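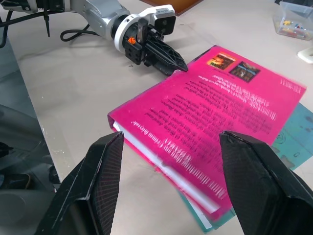
Marnik, im August

Bücher aufnehmen, ablegen, einstellen
Handreichung zur zweiten Sitzung

Liebe Teilnehmerinnen und Teilnehmer,

beim letzten Mal sind wir vor lauter Erzählen (schön war's trotzdem!) nur bis zum Schlagwort gekommen, und deshalb steht hier noch einmal in Ruhe, was am Dienstag eigentlich drankommen sollte. Bitte bringen Sie die Blätter wieder mit, am Rand ist Platz für Ihre Notizen.

1. Der Stapel auf dem Tisch

Wer zu Hause knapp 3.000 Bände erfassen möchte, fängt am besten nicht beim Regal an, sondern beim Tisch. Holen Sie sich immer nur so viel herüber, wie Sie bis zur nächsten Tasse Kaffee schaffen. Zwei Bücher übereinander sind völlig in Ordnung, auch wenn das obere ein wenig schräg liegt und vom unteren nur ein türkiser Rand herausschaut. Bei hohen Stapeln gehören die großen, schweren Bände nach unten. Das klingt selbstverständlich, aber ich habe in meinen eigenen vier Wänden schon anderes gesehen.

2. Vorderseite und Rückseite

Legen Sie jedes Buch zuerst mit der Vorderseite nach oben hin und schreiben Sie ab, was dort steht. Großbuchstaben übernehmen wir dabei nicht, also „Deadline“ und nicht „DEADLINE“. Der verbindliche Titel kommt später vom Titelblatt im Inneren, der Umschlag ist nur die erste Spur. Weichen die beiden voneinander ab, gilt das Titelblatt, und die Fassung vom Umschlag wandert ins Bemerkungsfeld.

Dann umdrehen! Auf der Rückseite finden Sie oft den Klappentext und manchmal auch kleine Bilder, wie bei unserem pinkfarbenen Buch mit den zwei Abbildungen nebeneinander. Solche Bilder verzeichnen wir nicht. Wenn Ihnen ein Band wegen genau dieser Bildchen im Gedächtnis bleibt, dürfen Sie das aber gern ins Bemerkungsfeld schreiben; man findet ihn dann nach Jahren wieder.
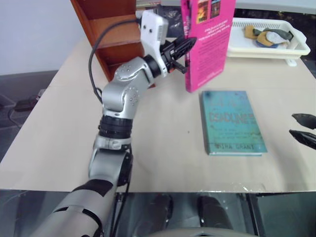 Abb. 2: Türkises Buch liegend, Vorderseite oben; dahinter das pinkfarbene hochkant, Rückseite nach vorn.

3. Aufstellen

Zum Prüfen stellt man ein Buch kurz senkrecht auf den Tisch. Schauen Sie dabei von der Seite auf den Buchblock: Steht er gerade, oder hat er sich verzogen? Bitte nie oben am Rücken ziehen, auch nicht bei Bänden, denen man es zutraut. Und den Umschlag nicht scheuern, wenn er abgegriffen oder fleckig aussieht. Ein trockener, weicher Pinsel genügt fürs Erste, alles Weitere besprechen wir in der vierten Sitzung.

Im Regal lassen Sie pro Brett gut zwei Finger breit Luft. Für unsere Übungssammlung rechnen wir mit 29 Bänden je Brett, bei Taschenbüchern mit 36.

4. Bis zum nächsten Mal

Nehmen Sie zu Hause fünf Bücher auf, möglichst verschiedene, und füllen Sie dafür je eine Zeile der Samulo-Liste aus: Verfasser, Titel, Verlag, Jahr, Zustand, Bemerkung. Wer lieber mit Karteikarten arbeitet, nimmt den Mastix-Vordruck, der liegt hinten neben der Tür. Die Reihenfolge der Felder ist bei beiden gleich.

Fragen sammeln Sie bitte auf der Rückseite dieses Blattes. Wir beginnen am Dienstag damit.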